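To: Skorent gripper maintenance list
From: Poonam Chaturvedi, Equipment Office, Kandpal
Date: 25 Sep 2025
Subject: Re: Finger change on hand-held units

Dear colleagues,

Neltus depot wrote:
> Unit 2 has now logged 586 hours on its original
> fingers. Should we change them at the next check,
> or wait for the 3,000 cycle mark? One screw on the
> body plate also works loose.

Please change the fingers at the next check. The 3,000 cycle limit was set in August for the Dinico bench and does not apply to units used on clothing, where the wear is less even. Both fingers must be replaced as a pair - a single new finger will pull the cloth to one side.

The loose screw should be taken out, cleaned and refitted by hand. If it moves again, kindly return the plate to this office with form 49. Units are to be used in pairs only when both have passed the same check.
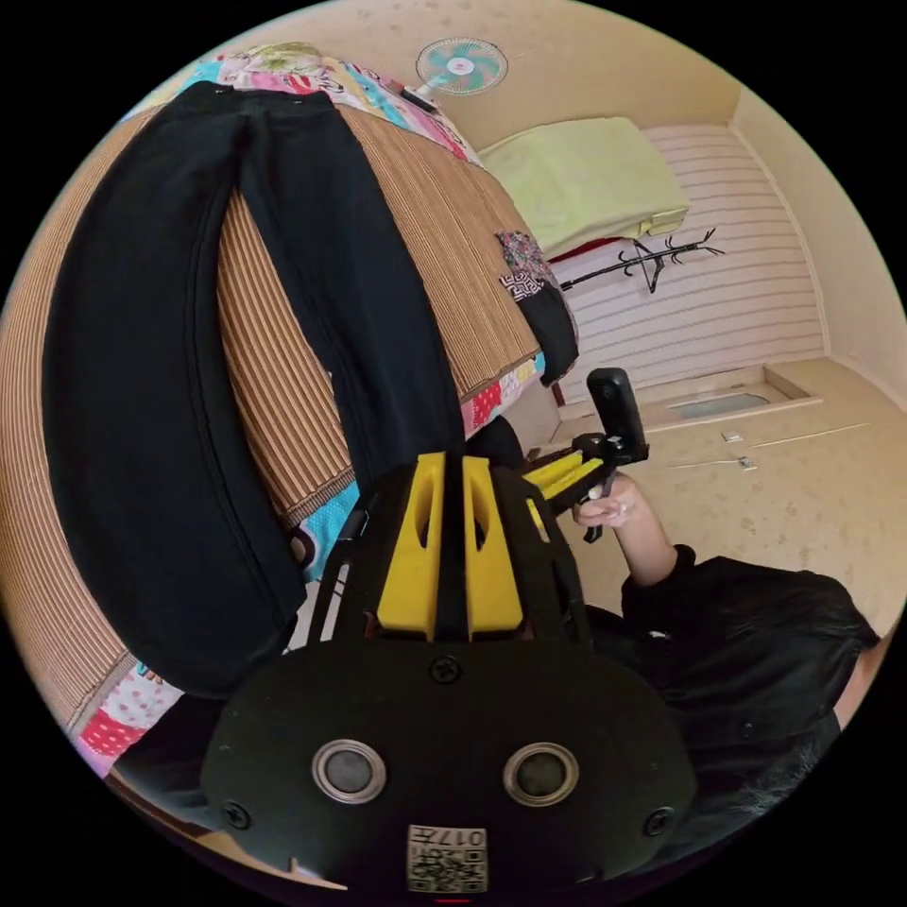

Spare fingers are held at Kandpal and may be requested by reply to this list. Depots should enter the date of each change in the unit's log before it goes back into use.

Contact the list owner | Copyright Skorent | Back to top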